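Kapitel 5: Namus zum ersten Mal mit Stoff laufen lassen

So, die Installation ist durch, der Dienst startet, und im Log steht hoffentlich nichts Rotes mehr. Jetzt kommt der Teil, auf den ich mich beim Schreiben dieser Anleitung am meisten gefreut habe: Namus bekommt endlich Kameradaten und darf sich Griffpunkte an echter Wäsche überlegen! Ich gehe davon aus, dass ihr die Kalibrierung aus dem vorigen Kapitel gespeichert habt. Falls nicht, bitte zurückblättern, ohne die Datei kommt ihr hier nur bis Schritt 3.

5.1 Kopfkamera anmelden

1. Öffnet das Projekt in Skirnberg (das ist unsere Bedienoberfläche, falls ihr die Einleitung übersprungen habt) und wählt links den Reiter "Quellen".

2. Legt eine neue Quelle an und nennt sie "kopf". Der Name ist wichtig, weil der Planer ihn fest erwartet. Ich weiß, unschön, steht auf meiner Liste.

3. Ladet die Kalibrierdatei und klickt auf "Ebene suchen". Skirnberg legt jetzt ein Gitter über die Tischfläche. Liegt das Gitter schief oder klebt es an der Wand dahinter, zieht den Suchbereich kleiner, bis nur noch Tisch drin ist.

4. Legt ein Kleidungsstück auf den Tisch, gern zerknüllt, und schaltet die Maske ein. Für den Anfang nehme ich am liebsten etwas Einfarbiges, das sich gut vom Tisch abhebt.

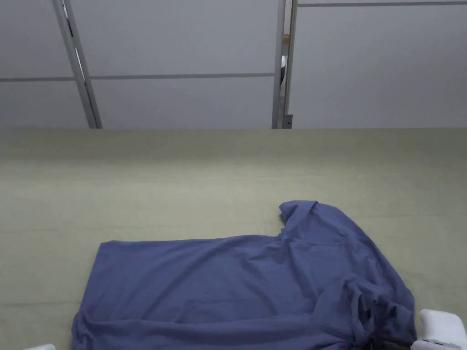 5. Stellt nun den Regler "Faltentiefe" ein. Ab Werk steht er auf 200, und damit fahrt ihr bei normalen T-Shirts erst mal gut. Dreht ihn nur höher, wenn der Planer jede kleine Knitterfalte als Griffpunkt vorschlägt. Bei Frottee braucht ihr das fast immer, bei dünner Baumwolle so gut wie nie.

6. Speichert das Profil unter einem Namen, den ihr in einem halben Jahr noch versteht. Meine ersten Profile hießen "test", "test_neu" und "test_neu_wirklich", und ich habe sie alle noch einmal machen dürfen.

Hinweis: Sehr dunkle Schattenstellen im Stoff wertet die Maske manchmal als Loch. Das seht ihr in Skirnberg an grauen Flecken mitten im Kleidungsstück. Schaltet dann "Löcher schließen" ein, aber lasst den Radius klein, sonst wachsen euch Ärmel und Rumpf zu einem einzigen Klumpen zusammen und der Planer findet keine Kante mehr.

5.2 Greiferkamera dazunehmen

Mit der Kopfkamera allein weiß Namus ungefähr, wo der Stoff liegt. Ob die Finger wirklich eine Falte zwischen sich haben, erkennt erst die Kamera am Greifer. Dafür gibt es das Modul Abubakari, das ihr bei der Installation schon mitbekommen habt, es ist nur noch nicht aktiv.

1. Setzt in der Projektdatei unter "module" den Eintrag abubakari auf "an" und startet den Dienst neu. Ein einfaches Neuladen der Oberfläche reicht nicht, darüber bin ich selbst schon gestolpert.

2. Legt die zweite Quelle an, diesmal mit dem Namen "greifer", und stellt das Objektivmodell auf "Fischauge". Bitte nicht entzerren lassen! Abubakari rechnet mit dem Rohbild, und beim Entzerren verliert ihr den Rand.

3. Öffnet die Fingermaske und malt die beiden Finger grob aus. Es darf ruhig etwas überstehen. Wenn schwarze Fingerteile unmaskiert bleiben, hält das Modul sie gern für dunklen Stoff und meldet einen Griff, wo keiner ist.

4. Fahrt die Finger in der Oberfläche langsam zu und schaut auf die Anzeige "Kontakt". Sie wechselt von "offen" auf "Falte", sobald Stoff zwischen den Fingerspitzen erkannt wird. Springt sie hin und her, hilft meistens ein größeres Zeitfenster. Ich nehme 5 Bilder, damit wird die Anzeige spürbar ruhiger und bleibt trotzdem flott genug.

5. Sind mehrere Stofflagen im Spiel, etwa ein Hemd auf einem Tuch, schaltet zusätzlich "Lagen trennen" ein. Namus vergleicht dann die Farben links und rechts der Kante und fragt im Zweifel nach, welche Lage ihr meint.

Achtung: "Lagen trennen" arbeitet nur mit Farbe. Zwei Teile im gleichen Ton werden als ein Teil behandelt, und dann zieht euch der Greifer beide vom Tisch. Testet so etwas immer erst mit halber Geschwindigkeit und einer Hand am Stopp.
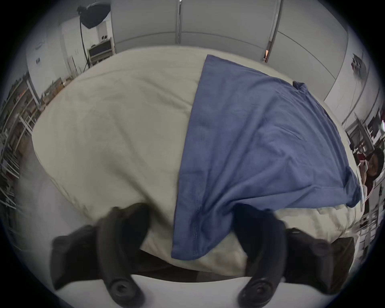

Muss ich nach jeder Änderung an der Fingermaske neu kalibrieren?

Die Kalibrierung bleibt gültig, solange die Kamera fest an ihrem Platz sitzt. Nach einer neuen Maske genügt ein Klick auf "Übernehmen". Erst wenn ihr die Halterung gelöst oder das Objektiv gedreht habt, führt kein Weg an einem neuen Durchlauf vorbei.

5.3 Probelauf aufzeichnen

1. Startet den Rekorder Solldale über das Symbol oben rechts und wählt beide Quellen aus.

2. Prüft den Zeitversatz. Steht dort ein gelbes Dreieck, laufen die Uhren der Kameras auseinander, dann einmal auf "Abgleichen" drücken und kurz warten.

3. Nehmt einen kompletten Griff auf, vom Anfahren bis zum Loslassen, und spielt ihn gleich wieder ab. Die Kontaktanzeige läuft beim Abspielen mit.

Passt alles, exportiert das Profil zusammen mit der Aufnahme. In Kapitel 6 laden wir beides wieder in den Planer.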